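Drumatia opens orders for Prisa two-finger gripper kit

Drumatia has started taking orders for Prisa, a bolt-on gripper kit for light tabletop arms. The kit consists of a two-finger parallel gripper, a wrist camera, a mounting plate and a control board that connects over USB. First units ship in October.

The gripper weighs 626 grams with its cable and opens to 286 millimeters - wide for this class, and the main change from the preproduction version. Fingers are held by 2 screws each and can be swapped without recalibrating the camera. Grip force is set in software, either as a fixed limit or as a curve tied to motor current.

Perrine Besson, product lead at Drumatia, said the wider opening was requested by buyers who work with household goods. "They were changing fingers between a cup and a cooking pot," she said. "We wanted one set that covers both."

Urard, a test lab that reviews small automation hardware, has had a preproduction kit on its bench since the spring. Its report covers 305 pick attempts on kitchen items and rates the force control as good at low settings. Reviewer Kha Tô was less pleased with the cable exit, which faces the operator on some arms and limits wrist rotation. 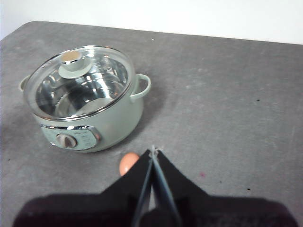

Kitchen items remain a hard test for a kit at this price. Fragile objects call for a low force limit, while a lidded appliance may need a firm hold on a small metal knob or a side handle. A brown egg lying by the fingers and a mint-green electric pot with a glass lid, farther back on the gray tabletop, put both cases within one camera view. Glass and polished steel also throw back highlights, and Urard advises fixing the exposure by hand before recording.

The control software runs on Linux only. A Windows version is planned, but Drumatia gave no date. Spare fingers, blank finger plates and a longer cable are sold separately through Trương, the distributor, which will also handle warranty returns. Orders placed before shipping begins include one spare set of fingers.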